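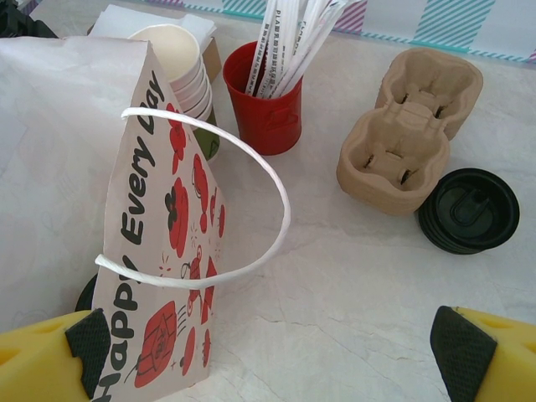
Chapter 10: The Takeaway Counter

November
By the Dusow Catering Course writing group

Every trade has its unglamorous end. In surgery it is the swabs, in opera it is the cloakroom, and in the café business it is the packing counter, where a drink that has been ground, steamed and fussed over is handed a lid and sent out into the rain. Students who have come through the last nine chapters can tell a good espresso from a bad one at arm's length. A fair number of them can't put two cups in a bag without losing one.

This chapter covers the stretch of tabletop between the machine and the customer. It deals with cups, lids, carriers, straws, napkins and bags, in the order you will reach for them and also in the order you will run out of them, a different order and a more painful one. You will need the stock sheet from Chapter 8. If you have used it to level a wobbly table, print another.

10.1 What belongs on the counter

Winda, the small coffee bar whose accounts we have been borrowing throughout this book, sold 192 takeaway drinks on its busiest day last winter. Each wanted a cup and a lid. Most wanted a napkin. A surprising share wanted a straw, including several hot chocolates, and it is no part of your job to have views on that.

The packing counter should hold everything needed for one order and nothing needed for anything else. That rules out the float, the radio, the good scissors and your own lunch. Keep the tall things at the back and leave the front clear to work in. A single cup standing in the middle of the table, green outside and white inside, is then easy to find, with the straws upright in their red holder behind it and the carriers stacked further along. Fill the front with spare stock and you will be assembling orders on top of the till.
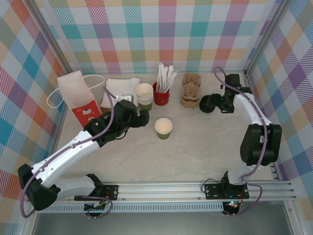

Laying out a counter is mostly a question of reach, and reach is a question of who is on shift. The tall colleague who set everything up on the opening shift has gone home by two, leaving the lids on a shelf that only a heron could use. A single row at table height suits almost everyone: bag at one end, then napkins, cups, straws, and the pulp carriers at the other end. You may reverse the row if your door is on the other side. What you may not do is reverse it halfway through the morning, a practice which Winda tried once and which produced 10 drinks without lids before anyone spoke up.

Straws deserve a word. Paper-wrapped ones go in a holder, ends up, and the holder goes where a sleeve won't catch it. Customers will help themselves if they can reach, and they take straws the way people take pens from banks.

10.2 Lids and carriers

A lid is a simple object with a single ambition, and it will fail at it if you press on one side only. Set it down level, press at the back, and run both thumbs round to the front. Then lift the cup by its sides and tilt it slightly over the sink. If it drips, the lid goes in the bin and you begin again with a fresh one. Turning it round and hoping is a popular method with no successes on record.

Nested lids cling. Take the top one by its rim and give it a quarter turn, keeping your fingers away from the sip hole, where somebody's mouth is going to be. Carriers cling worse. Moulded pulp has a rough surface, and a stack that has been leaned on will come apart in threes or not at all. Loosen the stack at opening time, while the shop is quiet and your temper is good. 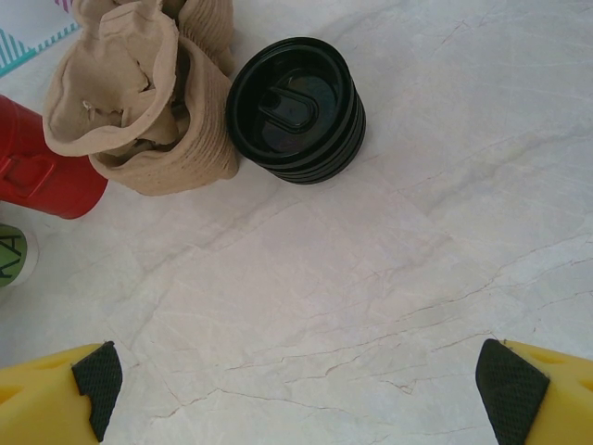 Fig. 10.1. Black sip lids, nested, beside a stack of pulp cup carriers.

Load a carrier from opposite corners. Two drinks go on the diagonal; three drinks are a nuisance and always will be, and the empty pocket should face the customer's body. Put the heaviest cup in first. Students like to ask whether the carrier goes inside the bag or the bag goes without. For two cups or more, use the carrier, and choose a bag wide enough to take it flat.

10.3 The bag

The Schwaiger price list, reprinted in the appendix, offers plain bags and printed ones. Printed bags cost more and cheer people up, or so the supplier's leaflet claims. Initz, a bakery two doors from Winda, got through 1181 printed bags over one winter and could report only that customers kept them, which is at least more than can be said for the leaflet.

Whatever the print, the method is the same. Open the bag fully before anything goes near it. Push the base flat with your knuckles. Stand it up, let go, and see whether it stays standing; if it leans now, it will lean a good deal more with soup in it. Lift by both handles at once. A rope handle taken singly will swing the bag round and present the customer with the side of a wet coat. 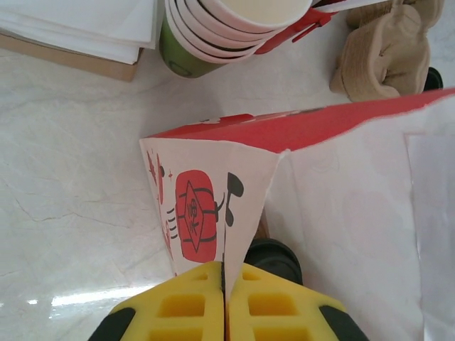 Fig. 10.2. Printed paper bag with a red band at the rim and a lantern on the front.

Napkins go in last, down the side, where they can be found without unpacking everything. One per drink is the rule at Winda, two if there is pastry. Never lay them on top of the lids, where they will drink more of the order than the customer does.

Before you start the exercises, set up a counter of your own with a stack of cups, a sleeve of lids, carriers, napkins, straws and one bag. Time yourself packing an order of two hot drinks. Anything under 60 seconds is respectable for a first attempt, provided the bag is still upright at the end of it. Note down every item you had to go and fetch, then move those items and try again.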